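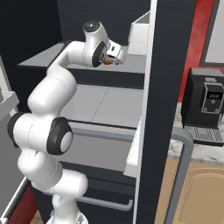

Driltico Support – Ticket record
Product: Tarura Kitchen Kit (simulated household tasks, single arm)
Submitted by: Dudás, evaluation group
Handled by: Driltico Support, second line
Priority: Normal
Status: Resolved, pending release note

Summary of the request
The customer is reviewing the Tarura kit under a trial license, with a purchase decision due in April. Two problems were reported with the kitchen package. In the sink pickup task, the arm reaches a point over the basin and holds there until the episode times out, without closing the gripper. In the cabinet shelf task, runs complete but are scored as failures. The customer asked whether these are faults in the product or errors in its own setup, and requested a written answer that can be attached to its review.

Environment as reported
Kit installed from the standard package, no custom scenes. Control policy supplied by the customer through the Altorby connector. Default lighting and default wall and counter finishes. One workstation, running without a display except when stills are saved. The customer states that the drawer tasks from the same package run normally on this machine.

Entry 1 – Customer, 9:10 a.m.
We ran the sink pickup task for 169 episodes with the stock configuration. In 54 of them the arm stopped above the object and remained there. There is no error in the console. The task log shows "approach complete" and then nothing until the timeout. The object is an apple in most of the affected runs. We have repeated the affected seeds and the result is the same each time. Please advise whether the grasp step requires a setting that is missing from the quick-start guide.

Entry 2 – Support, 10:25 a.m.
Thank you for the report. Please send the task log and the connector log for one affected seed, together with the contents of the settings folder. Please also confirm the step limit in use. The stock value for the sink task is 2,000 steps. If your group has lowered it, the timeout may fall before the grasp phase begins.

Entry 3 – Customer, 11:40 a.m.
Files attached. The step limit is 2,000 and has not been changed. We note that the connector log contains repeated lines reading "target height below floor limit, command held." We had taken these for routine messages, as they also appear in successful runs.

Entry 4 – Support, 1:15 p.m.
The files have been reviewed. The repeated line is the relevant one. The connector applies a floor limit to every position command sent to the arm, so that a policy under development does not drive the gripper into the countertop. The limit is measured from the counter surface. The floor of the sink basin lies lower than that surface, and a command to close on an object resting there can fall under the limit. When this happens the connector holds the last permitted position.
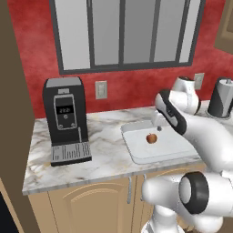

The held position is usually a short distance above the object. Because the connector treats a held command as a valid state, no error is raised and the episode continues to its step limit. Taller objects are less affected, as they can be grasped at a point above the limit. This is consistent with the pattern in your log, where most of the stalled runs involve small fruit.

Please carry out the following steps in order.

1. Close all running sessions of the kit.
2. Open the connector settings and find the entry named floor_limit.
3. Change the reference from "counter" to "task." The limit will then be read from the task file, which holds a separate value for the sink.
4. Leave the margin at its stock value. Setting the margin to zero is not supported and will cause contact warnings in other tasks.
5. Start one session and repeat a seed that stalled before. The connector log should no longer show held commands during the grasp phase.
6. Repeat the check on a layout with more than one object in the basin. 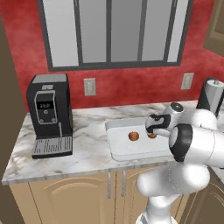
Entry 5 – Customer, 3:30 p.m.
Steps completed. The repeated seed now proceeds through the grasp phase. We then ran a further 80 episodes of the sink task, including layouts with more than one object, and found no held commands in the connector log. Some grasps still fail, but these are ordinary misses by our policy and we do not attribute them to the kit.

The cabinet shelf task remains open. The object is released on the upper shelf, the arm withdraws, and the run is scored as a failure.

Entry 6 – Support, 4:05 p.m.
The shelf task scores a run only after the gripper has been clear of the shelf region for a set period. In the log you supplied, the policy ends the episode as soon as the gripper opens. The check is therefore never performed, and the run is recorded as a failure by default. Please have the policy send its end signal after the arm has returned to the rest pose. No change to the kit is needed.

Entry 7 – Customer, 4:50 p.m.
Confirmed. Shelf runs are now scored as expected. For our review, we ask that Driltico state in writing which of the two matters it regards as a product fault.

Statement of findings
Sink pickup task: product fault. The connector should not ship with a floor limit that conflicts with a task in the same package – and a held command should be reported in the console as well as in the connector log.
Cabinet shelf task: no fault. The scoring rule operates as designed. The guide mentions it only in the appendix, and the text will be moved to the task page.

Follow-up actions
Change the default floor_limit reference to "task" in the next release of the connector.
Add a console warning after repeated held commands.
Revise the shelf task page.
Send a copy of this record to the customer.

The ticket will be closed when the release note is published. The customer may reopen it by replying to any entry.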